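Does the Plerura pick-and-place result hold up, or is it counting tricks?

Nosipho Tshabalala
I'm trying to repeat the Plerura result, where a two-arm policy trained on 457 demonstrations supposedly matches one trained on 2,672. Same kind of task: small items and a tray. My numbers come nowhere near theirs.
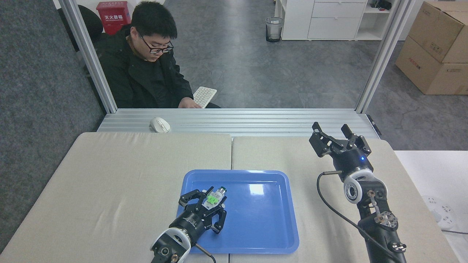 My doubt is over what they call a success. As I read the appendix, a trial passes once the gripper closes on the item. By that rule the left arm, with its fingers around the green-labeled cylinder, has already scored, wherever the thing ends up. Has anyone rescored with placement included?

Thandeka Engelbrecht
I rescored 223 of my own trials that way and the gap between the small and large sets came back. One lab, one table, so don't lean on it too hard. Also check how you reset between trials. 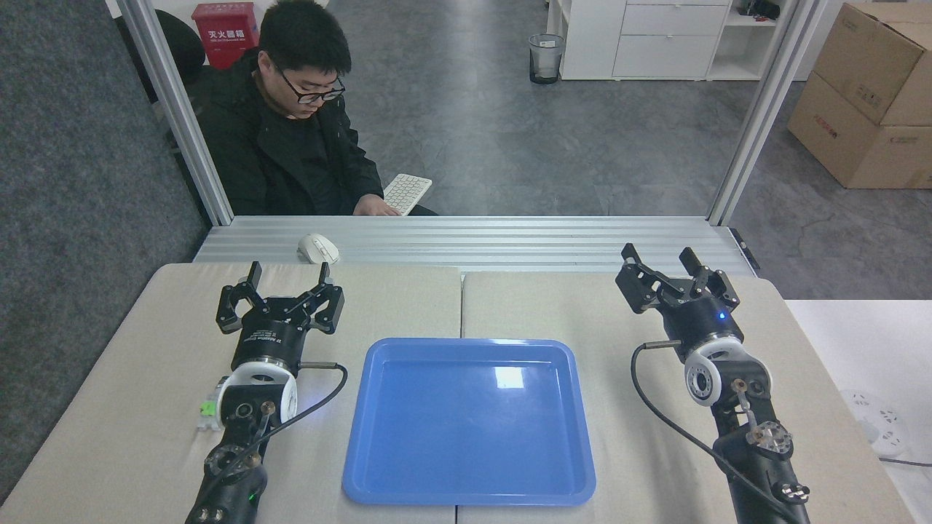

If a person decides when a trial starts, a few bad starts can quietly go missing. Log every one, including those you abort.

Botha
Works fine for me, did you update the Iltau driver? Version 2 fixed a lot of stuff.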